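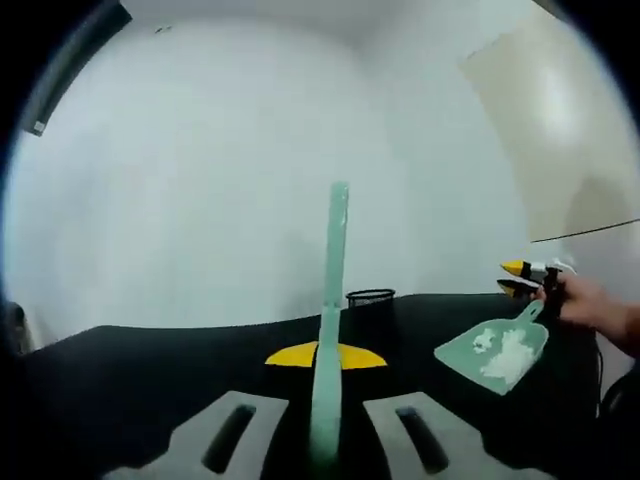
Gray slotted pads on the mint-green handle, yellow-tipped gripper on the dustpan. Wrist view, pad comparison, dustpan task.

3 min read

1/ Notes from two weeks of comparing finger sets on hand-held grippers. Two sets: flat gray pads with a slot through the middle, and pointed yellow tips. Same trigger body from Grosteck, same wide lens. Task is two-handed: one gripper holds the long handle, the other holds the dustpan with white scraps in it.

2/ I ran 300 demos that count. 330 recorded, 30 thrown out, mostly for tracking loss when I turned the lens toward the blank wall. White wall, no features, pose estimate drifts. If you set up a bench like this, put something with texture at the back of the table. A mesh pencil cup helps a little. A printed poster helps more.

3/ Flat pads first. On a long straight handle they win. Contact is a line along the handle and it resists pitch. Roll is worse. If the handle is round in section it will still turn between the pads when the far end catches on something. I added 1 mm silicone to one pair and roll slip dropped enough that I stopped logging it.

4/ Pointed tips on the same handle: bad. You get two small contacts and the handle becomes a pendulum. Squeezing harder does not fix it.

5/ Pointed tips on the dustpan: good. The handle is short and you want to come in from the side at an odd angle. Flat pads are too wide for that and hit the scoop before they close. The tips get in, and the pan tilts where you want it.

6/ So the answer for this task is mixed fingers, flat on one side and pointed on the other. I resisted this for a while because it means two calibration files and two width-to-trigger curves. It is one extra config line. Should have done it in the first week.

7/ Numbers for the mixed setup, replayed on the two Balaskas arms: 87 of 100 runs finished with the scraps still in the pan. Same-finger setups were lower both ways. Pointed/pointed was so poor that I quit early, so I won't quote a rate for it.

8/ Most of the failures in that 100 were on the dustpan side. The arm levels the pan late and scraps go over the lip. Paper is light and whatever the wrist does at the end of the move shows up in it. Lowering the max wrist speed helped. Controller gains did nothing I could measure.

9/ Lens. The very wide one gives black corners and you lose those pixels, fine. What you get is the other gripper in view nearly the whole time, coming in from the side, and that matters a lot for two-handed work. With the narrower lens I tried in July the second hand kept leaving the image and the policy guessed.

10/ Periklis Margaritis asked if the black tabletop hurts. For exposure, yes, a bit. Against a white wall the auto exposure hunts when you tilt down. I lock it now. Upside: pale scraps are easy to segment on black if they spill.

11/ Battery and storage, for those who asked: one Rostodska pack lasts a full session of 60 demos with margin. Files are big. I compress overnight and keep raw only for the calibration clips.

12/ Next is the same comparison with a brush head that has more drag. I expect the roll problem on the flat pads to come back. If anyone has a pad design with a shallow V groove that still picks up flat things, send me the STL.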